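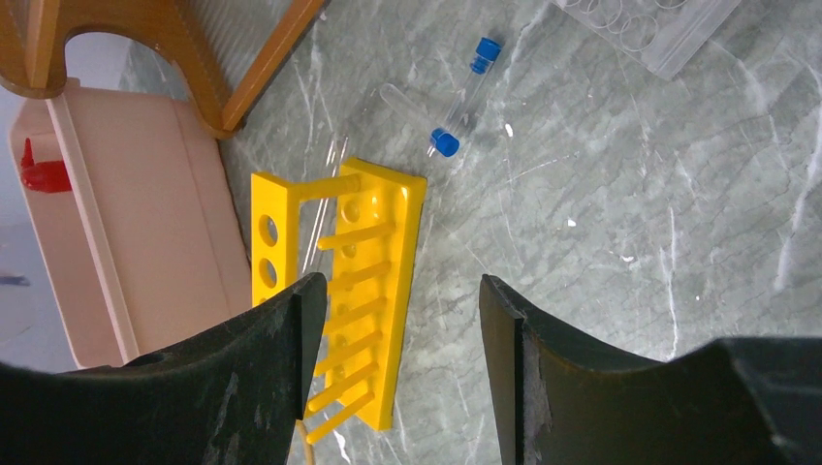 A yellow test tube rack on a marble-patterned worktop.

Free water testing for village wells returns this winter, and this time the kettle will be on

Statow, 2 Nov 2022

Households that draw their drinking water from a private well, spring or borehole are warmly invited to have it tested free of charge over the coming months, as the Femesis Well Water Project opens its doors for a second winter. The service will run until the end of March, and anyone living in Statow or one of the villages along the valley is welcome to take part, whether they own their home or rent it.

Last winter 900 households brought in a sample. This year the project has room for 1275, thanks to a grant from the Royer Fund and to a good deal of goodwill from parish halls, village shops and one very patient post office, all of which have agreed to act as collection points. There are 11 of these in all, and a full list with opening times is pinned up at the Femesis office on Mill Lane and printed on the back of the leaflet now going through letterboxes.

Many people in our part of the world have never been on the mains and would not dream of changing. Their water comes from a well that a grandparent dug, or from a spring further up the hill, and it tastes exactly as it always has. The trouble is that taste tells you very little. Nitrate has no flavour at the levels that matter, and neither do most of the bacteria that can find their way in after heavy rain, through a cracked cover or past an old seal. A yearly test is a small job, and yet it tends to slip to the bottom of the list, somewhere beneath the gutters and the boiler.

"My own family put it off for years, so I'm in no position to scold anyone," said Sanaa Amrani, who leads the project. "We had a lovely old well and we were terribly proud of it, and when we did get round to testing, the nitrate was well over what it should have been. It was sorted out in a few weeks and we still drink from it. What I'd love is for people to come in, have a cup of tea, hand over their bottle and go home feeling they've done something useful with their morning."
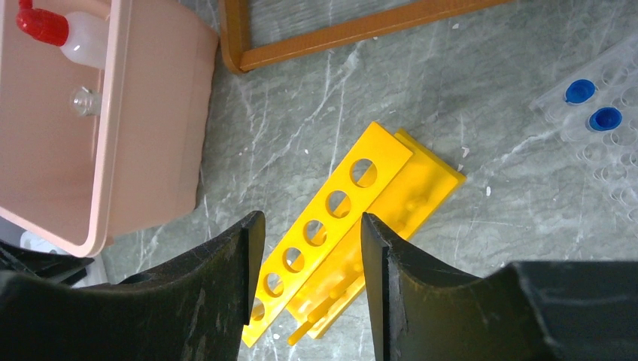 Photo: Femesis Well Water Project

Taking part is simple. Sample bottles can be picked up from any collection point, along with a card of instructions. Run the kitchen cold tap for a couple of minutes, fill the bottle to the line, screw the cap on firmly and keep it in the fridge until you can bring it back, which should be on the same day if you possibly can. Please don't use a jam jar, however well you have washed it! Every bottle has a label for your name, your address and the kind of supply you have, and it helps a great deal if you can also write down how deep the well is, or make your best guess.

Each sample will be checked for nitrate, hardness, acidity, iron and the common bacteria. Results will be sent by post, or by email for those who prefer it, and the letter has been completely rewritten after last year's version left quite a few readers scratching their heads. Figures now come with a plain sentence saying what they mean and whether anything needs doing.

"People rang us last winter very worried about a number that was perfectly fine," said Jocelyn Tan, who looks after results and enquiries. "I had some wonderful conversations, I must say, and I know a lot more about other people's sheep than I used to. But a letter ought to make sense by itself, and I think this one does."

Where a result does give cause for concern, the project will offer a second test and a home visit from Said Kamel, a retired well engineer who will look over the cover, the lining and the ground nearby. Households facing repairs can ask about help with the cost through the Tramico Hardship Scheme, which is open to anyone on a low income or a state pension.

Individual results are private and will never be passed on without permission. A summary for the whole valley, with no names or addresses, will be shared at an open evening in Statow village hall once the last samples are in. There will be soup.

Drivers are still needed to carry samples in from the outlying villages, particularly on weekday mornings. Mileage is paid, and anyone who can spare a few hours a month should ask for Marwa Chraibi at the Mill Lane office.

Notes for editors

The Femesis Well Water Project is a not-for-profit service based in Statow. Interviews with Sanaa Amrani and Said Kamel can be arranged.

Press contact: Wahyudi Raju, Femesis Well Water Project, Mill Lane, Statow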